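Ticket: Gripper closes short of small parts, sorting task
Project: Telluven (student build, sorting bench)
Opened by: Lacey Cheetham
Assigned to: Liam Naylor
Status: Open, fix under test

Symptom
Arm reaches the chrome fitting, fingers close, nothing is held. The white arc picks normally by its band. The black component with the T-shaped head picks on some runs. Fault appeared after the August firmware load.

Checked so far
Finger pads reseated, no change. Close command reads 3,845 at full travel. Log shows the motion ending at 1,960, then a "grip OK" flag. Power cycle makes no difference.

Parts were spread on the brown table with the tray at lower right, fingers open, before the next run.

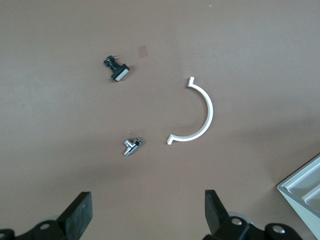 Cause (probable)
Malcolm Tunstall compared configs. The new load restored the default stop width, set for larger parts. The fitting is narrower than that — the fingers stop before contact.

Next steps
1. Set stop width to 2 mm in the Dramon config file.
2. Run 10 picks on the fitting only, log each close value.
3. Repeat with the black component.
4. Kelly Bellamy to review the log before the ticket is closed.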